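A note before you start: most of what follows is for small frames, the sort that stand on a shelf or hang in a little group up the stairs. Big mirrors and anything with old, wavy glass want a different page altogether, and probably a second pair of arms.

## Cleaning and refilling small picture frames

I used to do our frames with a squirt of window spray and the corner of whatever tea towel was nearest, and I was rather pleased with myself until the print in the hall went wavy all along the bottom. The spray had run down the glass, crept under the edge of the frame and soaked into the paper, and there's no ironing that out again (I did try, between two sheets of blotting paper, and made it worse). So now I put the liquid on the cloth and never on the glass, and I've not lost one since.

### What to have ready

- two soft cotton cloths, one to use damp and one to keep dry
- a soft paintbrush, the cheap kind from a child's paintbox will do nicely
- a butter knife or an old teaspoon for lifting the tabs
- a saucer for the little bits
- brown paper tape, if your frames are the taped sort
- a pencil

Don't bother with kitchen roll. It leaves fluff on the inside of the glass and you only notice once everything is closed up again and back on the wall, usually when you've got visitors.

### Clear a proper space first

A pale, smooth surface is a great help, as you can see every crumb of grit before it gets the chance to scratch something. At home I use the back of an old whiteboard laid over the dining table. My neighbour Njoroge Kariuki does his on a clean pillowcase pulled tight over a tray, and that's very good too, particularly if you have glass that likes to slide about.

Wipe the surface, let it dry, then wash your own hands and dry those as well. Hand cream is a menace - one thumb on the inside of the glass and you'll be polishing until teatime.

### Dusting the outside

Brush before you wipe, always. Dust packs itself into the inner corner where the frame meets the glass, and a damp cloth just turns it into a grey paste. Hold the frame at a tilt and flick the brush along each side towards the corner, then out. After that go over the wood with the barely damp cloth and follow straight on with the dry one. Bare or waxed wood doesn't like being left wet, and neither does the cheap gold paint on some of the older ones I've picked up at the Brilcombe sale.

When you pick a frame up, take it by two opposite corners. Holding it by one long side puts all the strain on the joints, and the glued ones do come apart in your hands if they've spent a few winters over a radiator.

### Opening up the back

Lay the frame face down. If it has bendy metal tabs, lift them only as far as you need to, as they snap after a few goes. Pop any loose pins in the saucer. Write on the backing board in pencil which way is up, and what the picture is if you know. I have a whole box from my aunt's house in Kiltau and would give a good deal to know who half those people are.

Clean the inside of the glass with the cloth, hold it up to the window at a slant, and clean the bit you missed. Then picture in, backing in, and turn the whole thing over to look at it from the front BEFORE you press the tabs down. There will be a hair. There is always a hair, and it's so much easier to fish out now.

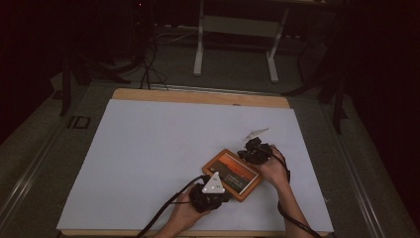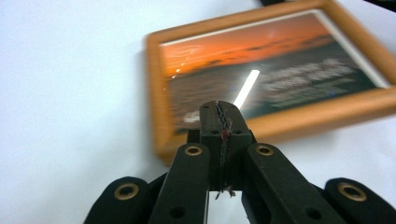
### Getting it to hang straight

Fabian Sutter, who taught the evening class I went to at Brusness, had us stick a small felt pad on each bottom corner at the back, and I've done it ever since. The frame grips the wall a little, it stops swinging when somebody shuts the front door, and you don't get that dirty line on the paint. If you haven't any felt pads, a little square cut from a worn-out washing-up sponge does the same job, though it's not so pretty if anyone looks.

For a group of frames, lay them out on the floor first and shuffle them about until you like it. Leave them there overnight if you've no cats. I find I always change my mind by morning and swap at least a couple round.

### How often?

A quick brush whenever you're dusting the shelf anyway, and a proper going-over inside and out once a year. I do ours in December, on a Saturday before the decorations go up, with the radio on. Anything hanging in the kitchen or near the cooker will want it more often, and a little drop of washing-up liquid in the water to shift the greasy film. Rinse the cloth, wring it hard, and go over it once more with plain water.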